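Home | About | Archive | Subscribe

Moving to a smaller closet

When I moved from Stunton to Zodambridge in August, I went from a bedroom with a wall of closets to one with a single rail and a shelf above it. The rail is 40 inches wide. I measured it before I signed the lease and told myself it would be fine.

It was not fine. For the first few weeks I lived out of boxes and wore the same two pairs of pants. Every morning I dug through a box for a clean shirt, and every evening I put whatever I had pulled out back on top, so the bottom half never got touched. By the time the weather turned I had forgotten what was down there.

What got me moving was a coat. I needed my gray one and couldn't find it, so I emptied all the boxes in one evening. I made a pile for things I had worn since the move and another for everything else. The second pile was much bigger. I went through it item by item and tried on anything I wasn't sure of, including a linen dress from a wedding and a blazer that has never fit across the shoulders.

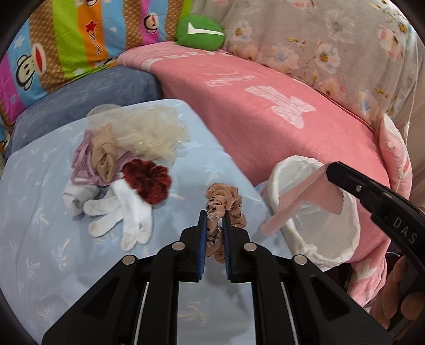 Posted by Tusia on 14th November
Filed under: Home

The small stuff took longer than the clothes. Scarves, belts, hair things, single gloves. I used to keep all of it in one deep drawer, and I don't have a deep drawer anymore. Now the hair things go in a shallow tray on the shelf and the belts hang from a hook on the inside of the door. Scarves are still a problem. I rolled them for a while, but they come undone when you pull one out. At the moment they are folded over a hanger and the hanger is too heavy.

Sweaters are folded on the shelf, heaviest at the bottom. Summer clothes went into a flat bag under the bed. I left the zipper end facing out so I can get to it without moving the bed, which I had to learn by doing it wrong.

I took 3 bags to the thrift store on Tang Street. They don't accept shoes, so those came home with me and are sitting by the front door. The blazer went. The linen dress stayed, and I can't really defend that.

The rail is full but I can slide the hangers along it. I haven't bought any clothes since August apart from socks. The gray coat was in the last box, under the towels, and it needs a new button before I can wear it.

2 comments | 2 shares

Older post | Newer post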